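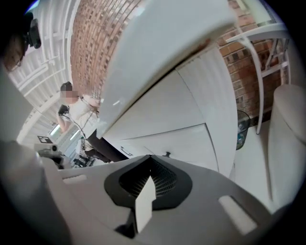
A large white cabinet against the brick at Iltosside.

The Cabinet Everyone Shares

Storage at Iltosside used to mean whatever corner you could claim. The workroom takes up 433 square feet on the ground floor of a former print shop in Greltville, and for its first few years the people who rented time in it kept their things in boxes along the wall. Boxes got stacked on other boxes. The one you needed was at the bottom.

The cabinets changed that. They came from Skostton, a local firm that fits out schools and clinics, and the tenants paid for them out of a shared fund. They are plain white, with a glossy finish that picks up color from whatever is next to it. Beside brick, that can mean a trace of pink along an edge.

White was an argument at first. Several tenants wanted gray, on the theory that it would hide fingerprints. Others pointed out that the back half of the room is dark by the middle of the afternoon, even with the fluorescent panels on. A sample door in each color was leaned against the wall for two weeks. Gray disappeared into the shadows and white didn't, so white won.

Getting the cabinets in took longer than choosing them. The brick is old and uneven, and the floor slopes toward the street. The installers set the feet first, leveled the bases, and then scribed thin filler strips to follow the wall. One cabinet had to come back out when its doors wouldn't meet. Each one is anchored at the top with brackets, and the anchors go into the brick itself and stay out of the mortar, which crumbles if you drill it.

Inside, the arrangement is simple. Heavy things go low. The shelves at waist height hold what gets used every day: tape, clamps, extension cords, a box of pens that is always half empty. The top shelf is for seasonal stock and paperwork. A step stool lives next to the cabinets, and house rules say it goes back there.

Cords were the hardest category. For a while they were kept in a plastic tub, and taking one out meant taking all of them out. Now they are coiled, tied with a strip of hook-and-loop tape, and hung inside the doors on a row of 20 hooks. Short cords are on the left and long ones on the right. Each tie has a paper tag with the length in feet. The tags wear out and have to be rewritten every few months.

Small items go in shallow trays from Geddes, a housewares store two blocks away. The trays slide out like drawers. Deep bins were tried and dropped after a season, when the bottoms filled up with screws, dead batteries and adapters for things that had left the building. A tray only an inch or two deep gets sorted without much effort, and you can see if something is missing.

The doors have locks, but the keys stay in them during the day. Tenants who keep anything valuable on the premises rent a separate locker in the hallway. There is also a sign-out sheet, on a clipboard. It works well for big items and poorly for scissors.

Cleaning happens on Thursday, before the evening bookings start. The fronts get a damp microfiber cloth and a drop of dish soap, then a dry cloth. Glass cleaner left streaks. Brick sheds a fine red dust that settles on anything below it, so the cabinet tops are wiped too. Felt strips along the filler pieces have cut down on the dust that gets into the gap behind.

The whole project cost more than the tenants had planned, mostly because of the extra labor on the wall. They saved some of it back by assembling the shelves themselves and by reusing hardware from the shop's old counter. The cup pulls on the hallway lockers came from there. They are brass, scratched, and a little too large for the doors.

One more cabinet is on order for June. It will go on the short wall by the sink, where the paper towels and cleaning supplies now sit on an open rack. At 80 inches it should fit under the water pipe, though the installers plan to measure again before they bring it over. The rack is free to anyone who can carry it out.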